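손으로 모은 데이터, 수건 접기에서 첫 결과가 나왔습니다

2020년 2월 25일 화요일

구독자 여러분, 그동안 잘 지내셨는지요. 지난 호에서 '조만간 좋은 소식을 들려드리겠다'고 적어 놓고 조금 뜸을 들였는데, 드디어 Huder 프로젝트의 중간 결과를 말씀드릴 수 있게 되었습니다. 오래 기다려 주신 분들께 먼저 감사 인사부터 드립니다!

Huder는 Sturnero 연구실이 작년 7월에 시작한 과제로, 로봇이 천을 다루는 법을 사람의 손동작에서 배우게 하자는 생각에서 출발했습니다. 처음에는 다들 하는 대로 로봇 팔을 원격으로 조종해서 시범을 모았는데요, 이게 참 더뎠습니다. 조종기를 잡은 사람은 천이 얼마나 당겨지는지 느낄 수가 없으니 자꾸 놓치고, 놓치면 처음부터 다시 하고, 그러다 보면 하루가 금방 갑니다(저도 한나절 해 보고 두 손 들었습니다). 그래서 방법을 바꿔, 로봇에 달 것과 같은 모양의 손가락을 사람이 직접 손에 쥐고 작업하면서 카메라로 기록하기로 했습니다. 손가락 끝의 생김새가 같으니 사람이 집은 방식을 로봇 쪽으로 옮기기가 한결 수월하고, 무엇보다 하는 사람이 편합니다.
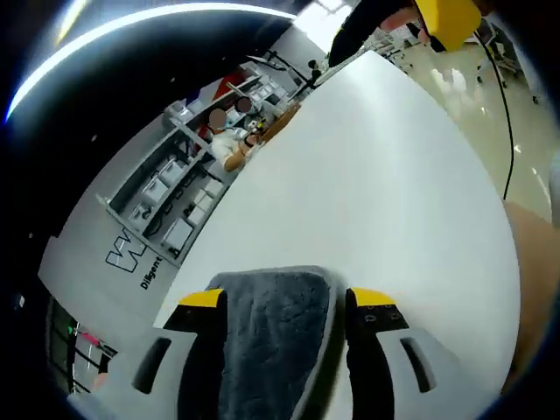

수건을 첫 과제로 고른 데에도 나름의 고민이 있었습니다. 컵이나 상자는 집어도 모양이 그대로인데, 수건은 집는 순간 늘어지고 겹치면서 매번 다른 모양이 되지요. 특히 접힌 수건의 가장자리를 한 겹만 잡느냐 두 겹을 다 잡느냐에 따라 그다음 동작이 완전히 달라집니다. 이 차이를 규칙으로 하나하나 적어 주려던 예전 시도는 번번이 막혔고, 이번에는 시범을 넉넉히 모아 모델이 알아서 구분하도록 맡겨 보았습니다.

그렇게 모인 시범이 모두 2,269건입니다. 영상이 흔들려 손끝 위치를 되살릴 수 없는 것, 중간에 천을 떨어뜨린 것도 버리지 않고 따로 표시해 두었습니다. 학습에는 우선 약 900건만 썼는데, 처음 보는 수건을 반으로 접는 시험에서 성공률이 62퍼센트로 나왔습니다. 원격 조종 시범으로 배운 모델보다 확실히 나은 숫자여서 그날 저녁 연구실 분위기가 꽤 좋았습니다. 다만 얇은 천에서는 아직 두 겹을 한꺼번에 집는 실수가 잦고, 두 번째로 접을 때 모서리가 어긋나는 일도 적지 않습니다.

다음 단계에서는 Le Roux 쪽과 함께 손가락 끝에 압력 센서를 넣어 볼 생각입니다. 집은 두께를 촉각으로 가늠하게 되면 얇은 천 문제도 좀 풀리지 않을까 기대하고 있어요. 정리한 시범 데이터는 Clonoven 저장소에 올릴 예정이고, 우선 천 종류별로 10건씩 추린 맛보기 묶음부터 공개하겠습니다. 써 보시고 불편한 점이 있으면 이 메일에 그대로 답장해 주세요. 짧은 한 줄도 반갑게 읽겠습니다.

Sturnero 소식지 편집부 드림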